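Insulated Jars, Rims and Lids
Gallery 2 – Household Vessels
Notes by Liesl Hauser, Mundberg

This gallery covers wide-mouth insulated jars with an external screw thread. The notes deal with the mouth of the jar, the outer finish and the way the parts are kept when the lids are off. Bottles with a narrow neck and jars with a clip lid have their own page.

Thread and rim

On a jar of this type the thread is formed in the steel of the neck. The lid carries the matching thread on its inside and a ring seal that closes against the lip. Dried soup collects in the lowest turn of the thread, where a sponge slides over it. A soft brush held flat and moved in the direction of the thread clears it in two passes. Scrubbing across the thread takes longer and wears out the brush.

A lid that goes on crooked should be backed off and started again. Turn it the wrong way until it drops with a small click, then tighten. Forcing it will mark the first turn, and a marked first turn catches every time after that. Small burrs can be taken down with 3000 grit wet paper, used wet and with light pressure. Keep the paper off the lip itself. The seal bears on that surface and any scratch running from inside to outside is a leak path.

Outer finish

Painted jars hold up well on the sides and badly on the bottom edge. Stickers are a separate matter. A sticker on a curved wall lifts first at its vertical ends, where the film is trying to straighten out. Pressing it down with a thumb does little. Warm it through a cloth, press, and leave it alone overnight. Stickers with long horizontal shapes lift sooner than small compact ones, so a heart outlasts a banner. 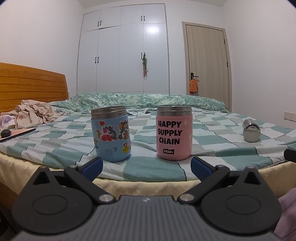 Printed lettering has no edge to lift, but it does rub. Capitals with thick strokes stay readable long after thin text has gone. Scouring powder should be kept away from both. Zadura paste is fine on bare steel and too harsh for paint; I use it on the rim only, on a cotton swab, and wipe it off before it dries.

Stickers and soaking

Do not soak a decorated jar. Water gets in behind the film and the adhesive turns white. Fill the jar from the inside, let it stand, and keep the outside out of the basin. Lids can be soaked as usual. For a batch of lids I mix 3000 ml of warm water with one level spoon of baking soda, and change it when it turns cloudy.

An all-steel cylinder with no paint can go into the basin whole, provided the base seam is sound. Check the seam by holding the vessel near your ear and shaking it. A rattle or a slosh with nothing in it means water has entered the wall space, and the vessel will no longer hold heat.

Airing

Jars are stored open. A closed jar keeps the smell of the last meal, and the seal takes a set if it stays compressed for weeks. Upright is the usual position once the inside is dry. A jar that is still damp does better upside down on a rack with a gap under the lip. On a soft surface any tall jar will lean, and a plain cylinder is best laid on its side from the start.

Seals

The ring should come out of the lid without a tool. If it will not, push it sideways with a fingertip until it forms a loop and pull the loop. Wyss rings in the medium size have fitted most of the lids I have tried here, though the fit in older Zitwood lids is loose and I would not carry soup in one. Replace a ring that feels slick after washing or shows a flat band where it meets the lip.

Mark the lids. Two jars of similar size may look as if they share a thread, and the lids may even start on either one, but the pitch can differ enough to bind after half a turn. A dot of nail polish inside each lid is enough.

Weighing

One lid in my set weighs 292 g with its cup and inner stopper fitted. I note this figure because a lid that comes up heavy after drying has water trapped between its shells. Leave it open side down on a towel and weigh it again the next day – a lid with a cracked inner shell will take on water at each wash and should be thrown out.

Revised in August. The section on inner stoppers has been moved to the lid page, together with the notes on cup handles.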